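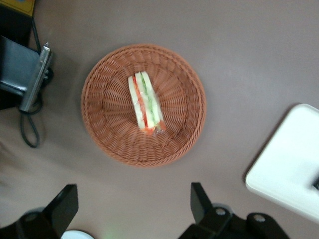
Lunch Without the Line: A Student Project on Packed Sandwiches
By Aksel Eskildsen and Britt-Marie Midtbø
Course: Food and Daily Life, Kvam

Our school cafeteria at Kvam serves up to 300 people in one lunch break, and if you have ever stood in that line you know why we picked this subject! We wanted to find out whether students would take a ready-made sandwich from a table in the hallway and skip the line completely, and what kind of sandwich and what kind of serving dish would work best. Our teacher, Holger Strand, told us to keep it simple, so we settled on one shape of sandwich (the wedge) and spent our time on everything that goes around it. A wedge in clear film shows its layers along the cut side, a pale band of bread on either side with a red-orange stripe and a pale green one between, and in a round woven basket those colors really stand out. We liked that look so much that it became our standard setup.

What we wanted to know

Does it matter what the sandwich is served in? Does the wrapping change what people choose? And can two students make enough sandwiches before first period without going crazy? The last question was Britt-Marie's, and it ended up taking the most planning.

Making the sandwiches

We worked in the home economics kitchen from 7 in the morning. Roald Eide from the cafeteria lent us a bread knife with a long blade, and that knife made a huge difference. With the short knife we used on the first day, the bread squashed down at the corners and the filling slid out the back. With the long one you can cut corner to corner in a couple of easy strokes.

We tried 8 fillings. Egg salad tasted great but leaked. Plain cheese held up well and looked boring through the film, and several people asked us if there was anything in it. The brighter fillings were the ones people pointed at. Sliced tomato needed to sit on a paper towel for a while before it went in, and after we started doing that the bread stayed much firmer. We spread butter all the way out to the crust for the same reason.

Wrapping was slower than we expected. Aksel folded the film like a present, with the ends tucked under. Britt-Marie rolled hers and twisted one end. The twisted ones were easier to open, but they took up more space and didn't lie flat. We both switched to tucking on the second day, although Britt-Marie still thinks hers looked nicer.

Trays, plates and baskets

We compared three ways of serving: a white plastic cafeteria tray, a dinner plate and a wicker basket. Every option got its own morning on the same table outside the music room. The tray held the most sandwiches and was easiest to wipe clean. People walked past it, though, and one girl thought they were leftovers from a meeting. The plate was fine until someone bumped the table.

The basket got the most comments by far. Students stopped, picked a sandwich up, turned it over to look at the filling and usually kept it. The raised edge means nothing slides off, and the wedges can lean on each other. Its weak point is crumbs — they get down into the weave and you have to turn it upside down over the sink and tap it. On the last morning we put a cloth napkin in the bottom, which fixed the crumbs but covered up the weaving, so we are split on whether it was worth it.

What people said

Birger Vik in the grade below us took one every day and gave us very honest reviews, including "more pickle" twice. Most people said they chose with their eyes first. Some wanted labels, mainly because of allergies, and we agree completely. We should have had them from the first morning. We wrote a paper list of ingredients and taped it to the table, but a small sticker on every sandwich would be much better.

What we would change

We would start the evening before with washing and slicing, and keep everything in the refrigerator overnight. We would also use two smaller baskets, one for meat and one for vegetarian, so nobody has to dig. Our tests were on different weekdays, and the hallway is much busier on some of them, so we can't say for sure how much of the difference came from the basket.

Roald has asked if we want to run the table again in June, during exam week. We said yes right away, and Britt-Marie has already started a new list of fillings. Pickle is on it.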